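The Ten-Step Bed

By Hagos Mersha
1/31/19

Somewhere in the last few years, making the bed stopped being a chore and became a discipline. There are courses in it now. The one I signed up for, run by a home-keeping outfit called Skurkiline, had 62 pages of notes and an opinion on every one of them about how fabric should lie.

I have slept in beds for a long time and I arrived with doubts. The notes say that dark cloth on a patterned quilt "settles the eye." I can report that it mostly shows the lint. Put something black and slightly fuzzy over red, white and green patchwork and every pale speck stands out like chalk on a blackboard.

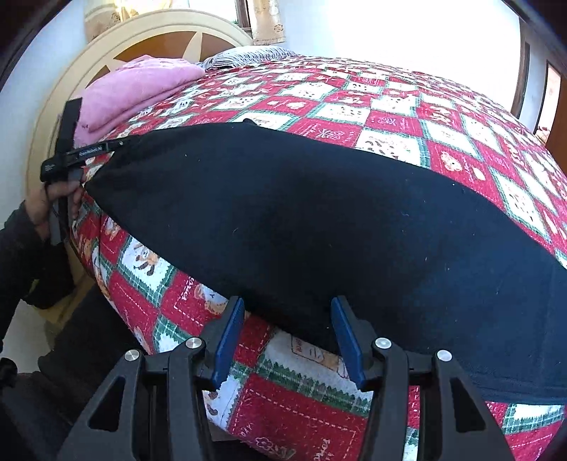

Black on patchwork: the specks show first.

Grigore Sima, who teaches the course in Priltstead, is a patient man and did not mind my saying so. His answer was a lint roller, used before anything goes near the bed. Fine. But that is one more thing to own, and one more thing to do before breakfast.

His better point was about edges. Most of us grab a piece of cloth in the middle and fling it. Sima wants it held at the edge and drawn out flat, with the folds worked toward a corner. I tried it both ways at home for 5 mornings. The edge method did leave fewer creases. It also took over 2 minutes longer, and by evening I couldn't have told you which way I'd done it.

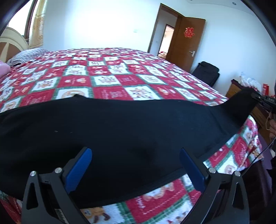
Does a patchwork quilt need to be ironed?
Shaking it out and smoothing it by hand is enough for everyday use, and a few soft creases won't hurt it.

That is roughly where I've landed on the rest of it, too. The corner trick I'll keep. The rule about lining up the checks with the headboard I will not – a quilt laid a little crooked is just as warm. Sima says I'll come around by September. I've given the notes to my sister, who asked for them, and kept the lint roller.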